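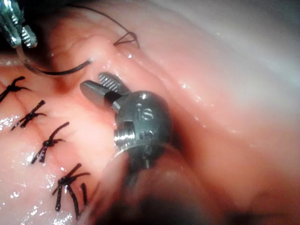

The Juncombe building fund case is finally back before the judge this autumn, and as so many of you have stopped me outside the library to ask where things stand, I thought I had better sit down and put it all in one place. The short version is that the trial has a start date in October, and that the two defendants have both pleaded not guilty to every charge. The long version needs a bit more patience, I'm afraid! Those of us who have sat through the hearings know how it goes by now: everyone leans in, the point seems very near, and then the court rises for lunch. It puts me in mind of a surgical grasper with its little jaws, one of them ridged, slightly open just above the tissue, so close to it and with nothing held between them. We have had 17 months of being that close.

For anyone new to the village, the case is to do with money paid out of the fund for roof and drainage work. The prosecution says that invoices were sent in by a firm called Stolell for jobs that were never done, and that the two people in the dock knew it. The defence says the work was real, if badly recorded, and that the paperwork went astray when the office moved over to Filex, the filing system that the fund used for its accounts. I should say very plainly that nothing has been proved against anybody. A jury will decide, and we would all do well to be careful what we say in the pub (and on the village page, please) until it has.

What has held things up is mostly the papers. The bundle now runs to some 3000 pages, and the defence asked for more time when a second box of bank statements was handed over in the spring. Most of us groaned, but Paora Nepia, who spent years as a court clerk before moving here and who has been very kind in explaining things to me over cups of tea, thinks it was the right call. "If you find the gap before the trial, you lose a few weeks," he told me. "If you find it halfway through, you may have to start again with a new jury."

The prosecution has given notice of 16 witnesses. Some of their statements will probably be agreed between the two sides and simply read out, so don't expect to see every one of them in person. The one I am told to listen out for is the surveyor from Stöckli, the practice brought in to look at the roof, and whose report both sides seem to think helps them. I can't for the life of me see how that can be, but I suppose that is what the trial is for.

If you would like to come along, the public seats are open to all and you don't need to book. Do get there early, as there aren't many of them, and bring a cardigan — the heating in that courtroom has a mind of its own. Phones must be switched off before you go in, and you mustn't record or photograph anything inside the building. Lists go up the afternoon before, usually by five, and the court number does change, so have a look before you set off.

Paora and I are sharing a car on the first Friday and there is room for one more in the back, if you don't mind the dog blanket. Leave a note at the shop.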